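Rollden to Lead Wetland Assessment and Restoration at Zaken Creek

HARTLEY — Environmental consultancy Rollden has been awarded the contract to assess and restore wetlands along the lower reach of Zaken Creek, where the Hartley bypass is to cross the floodplain. Field work begins in November and the first planting is planned for the following autumn.

The contract covers wetland mapping, a vegetation and waterbird survey, a water quality program and the design of an offset site on former grazing land south of the creek. It was let by the Gitik Catchment Trust, which manages the offset land and will take over its care once construction is complete.

"The lower creek has been cut off from its floodplain by levee banks and farm drains for a long time," said Biljana Stan, principal ecologist at Rollden. "There are still good patches of sedge and paperbark in there. Our first job is to find out where the water goes now and where it used to go, and to put that on a map the engineers can use."

Scope of field work

Survey crews will work along 18 transects set at right angles to the creek, starting at the old rail bridge and finishing at the tidal limit. Soil cores will be taken on each transect and described for colour, texture and signs of waterlogging. Vegetation plots will be read twice, once in early summer and again after the wet season, so that annual plants are not missed.

Water level loggers will be placed in 13 shallow bores. The loggers take a reading every hour and will stay in the ground for the life of the project. Data from the bores will be matched against rainfall and the creek gauge at Hartley to work out how long each part of the site stays wet.
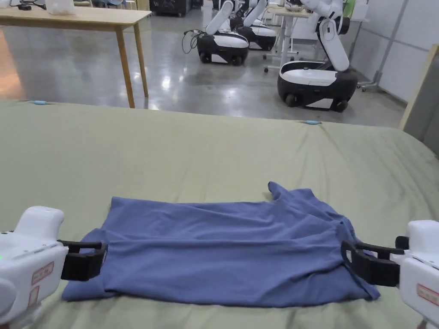
Offset site design

The offset site covers 70 hectares of low paddock bounded by the creek, the sewage treatment plant access road and two private holdings. Most of it was drained for dairy farming and is now under introduced pasture, with blackberry and willow along the drains.

Rollden's draft design fills the two main drains, lowers the levee in three places and leaves the existing stock crossing in place as a maintenance track. Flow into the site will be controlled by a drop-board structure at the upstream end, which can be adjusted by hand. The company will model flood levels for neighbouring properties before any earthworks are approved — a condition of the contract, and one raised by landholders at meetings earlier in the year.

"Landholders asked us straight out whether their paddocks would stay wet for longer," said Stojan Dimitrov, the company's senior hydrologist. "We will have the modelling done and shown to them before a machine goes on site. If the levels change on the neighbouring blocks, the design changes."

Willow removal will be carried out in stages from the upstream end. Stumps on the creek bank will be left in the ground to hold the soil until replacement plants are established. 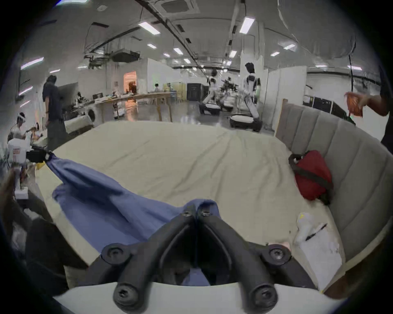
Plants and seed

Tube stock will be grown from seed collected within the Zaken Creek catchment. The planting list has 15 species, mostly sedges and rushes, with swamp paperbark and woolly tea-tree on the higher ground. Seed collection is led by Dragica Todorova, who has run the Trust's nursery program through its last two revegetation projects.

Collection permits are in place for the council reserves and negotiations continue over access to one private swamp, which holds the only known local stand of tall spike-rush. If access is not granted, the species will be left off the list. Seed will not be brought in from other catchments.

Monitoring and reporting

The site will be monitored for five years after planting. Measures include plant survival, weed cover, frog calls at dusk, waterbird counts and the number of days each zone is under water. Annual reports will be published by the Trust, and the raw logger data will be available on request.

Performance targets have been set for the end of the second and fifth years. Where a target is missed, Rollden is required to submit a repair plan within the same season and to carry out replanting at its own cost.

"We have asked for targets that can be checked by someone walking the site with a clipboard," said Ermira Tomić, chair of the Gitik Catchment Trust. "The reports will be short and they will say what was planted, what lived and how wet it got."
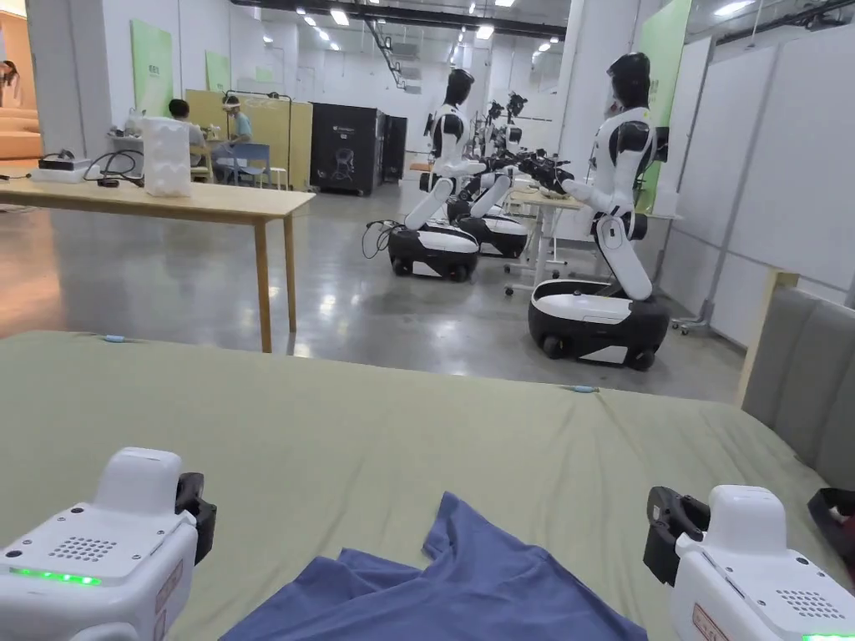
A blue cloth on an olive-green work surface, with a white hand-held gripper on either side.

Access during works

The walking track between the rail bridge and the bird hide will stay open during the survey period. It will close while the levee is being lowered, and a detour by way of the access road will be signposted. Dogs must be kept on a lead at all times. Fishing from the eastern bank is not affected.

Residents who hold old photographs, farm plans or flood records for the lower creek are invited to lend them to the project for copying. Items can be left at the Trust's office in Hartley, which opens at 9 am, and will be returned to their owners.

About Rollden

Rollden provides wetland delineation, ecological survey, hydrology and restoration design services to road authorities, councils and private landholders.

Media contact: Zorica Kos, communications manager, Rollden, Hartley office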